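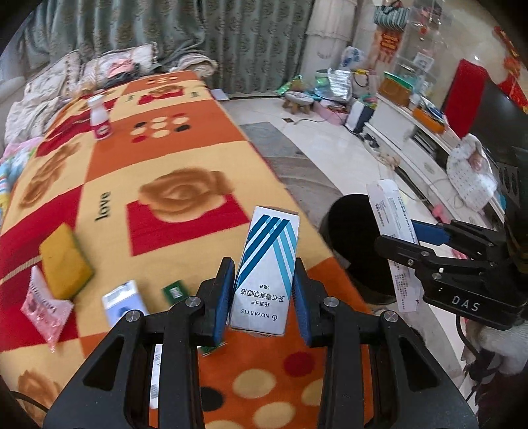
Wiebke Nolte laughs when I ask whether she always wanted to be the best. "Oh, always! I was unbearable. I used to read my classmates' grades upside down across the desk."

These days she coaches people who want to get good at their work and stay good at it, and she has just come back from teaching a course in Jever that filled up in one evening. I had my list of questions ready, and we got to maybe half of them, but what a conversation!

Her big subject is practice, the dull daily kind. "People come to me asking for motivation," she says. "I ask them what they did this morning before breakfast. Usually they looked at their phone."

She learned this from her first teacher, Lihua Hou, who made her write one page a day and read it aloud. Wiebke kept it up for 700 days. "The first 38 pages were terrible. I still have them. I show them to my students and they cheer up right away."

What about talent? She shakes her head before I finish the question. "Sure, it helps. Arnulfo Restrepo was in my first group and he was the slowest of all 23 people. He asked more questions than the rest of us put together, and now I call him when I'm stuck."

I wanted to know what she does on a bad day, and I loved her answer. "I do ten minutes and I stop. Ten minutes counts! Then I go and cook something."

She is already planning the next course, with more time for pairs to work together, and she wants Arnulfo to teach the opening session. "He hasn't said yes yet," she says. "I'm calling him again tonight."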